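Hat stand (tabletop)

A tabletop hat stand is a small piece of furniture on which hats are kept or shown when they are not worn. It differs from the hall stand, which rests on the floor and usually also takes coats and umbrellas.

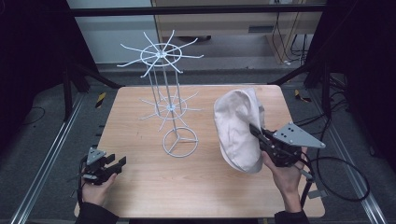 Tabletop stands are used in shops, in bedrooms and in theater wardrobes. The simplest kind is a single post with a rounded head, made for one hat. Stands for several hats have arms, hooks or spokes, and these may be placed on one level or on two or more levels.

Construction

Older stands were mostly of turned wood. The post was glued into a heavy foot, and the head was sometimes covered with felt or cork. Wire stands are lighter and cheaper to make. The rods are cut, bent and welded, and after this they are painted or coated with powder. White and black are the common colors.

In the spoke type, straight spokes go out from a central hub and are held together by a ring. The tips are often turned a little upward, so that a hat does not slide off. The lower level, when there is one, is reached between the posts or from the side. The base is normally a ring or a flat plate. A wire base weighs little, and a stand loaded only on one side can tip over.

The maker Sostel sold a two-level wire stand with a height of 620 mm, which was packed flat and put together with 6 screws. The Remard stand of the same period was delivered in one piece. Its spokes had rubber caps, which were easily lost.

Use

Soft cloth hats, such as bucket hats and sun hats, can be hung by the brim or set with the crown over the end of a spoke. For storage during a whole season the second way is better, as a brim which hangs for long from one point takes a bend there. A crumpled cotton hat should first be shaped by hand. Small folds usually fall out after one night, and deeper ones need steam.

Stiff felt hats are less suited to spoke stands. A narrow tip may leave a mark inside the crown, and for this reason milliners prefer a wide wooden head. Knitted caps keep no firm shape and can be placed anywhere on the stand.

Hats of different size are commonly divided by level, with wide brims above and caps below. In shops the stand is turned from time to time so that the sun does not bleach one side of the goods.

Collections

The retired window dresser Jianhua Liao collected tabletop stands from closed hat shops, in total almost 300 pieces. Of these, 70 were shown in January in the rooms of the former Lü hat shop, and the exhibition was kept open until 5th May. The oldest pieces were of beech. The wire stands filled the last room, together with a printed price list of the firm Zituvix.

See also

Hall stand
Hat block
Hatbox
Wig stand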